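Reading the Novel, Unit 4: The narrator who remembers

In this unit we continue with Halten, the short novel by Berkay Sarıgül. Please read up to page 134 before we meet. The whole book has 300 pages, so after this you are a little before the half.

Last time we spoke about the order of events. The story begins in January, when the sister is already gone from the house, and only later we learn that she left because of the letter. I asked you to mark each place where the narrator says "I think" or "it must have been." Bring these marks to class, we will need them.

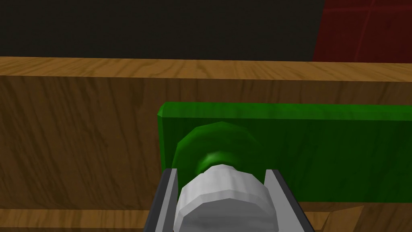
A memory in a novel is told by a person who already knows the end. For this reason we should always ask two questions. What did the narrator know at that moment, and what does he know now, when he is telling it? In the ferry chapter these two are mixed in one sentence. Read it aloud, slowly, and you will hear where the voice becomes older.

Some of you wrote that the narrator is lying. I would be more careful with this word. He forgets, he is ashamed, and he wants his sister to look kind. A reader can doubt him and still like him.

For comparison, read also the short story "Bestero" by Recep Işık. It is told in the present tense and the narrator is a child. Notice how few explanations she gives to us.

Written work: 600 words on one scene from Halten, told again by the sister. Keep the facts the same and change only what she would notice. Please do not summarize the plot at the beginning. Papers are handed in at the start of class, on paper, with your name on each sheet.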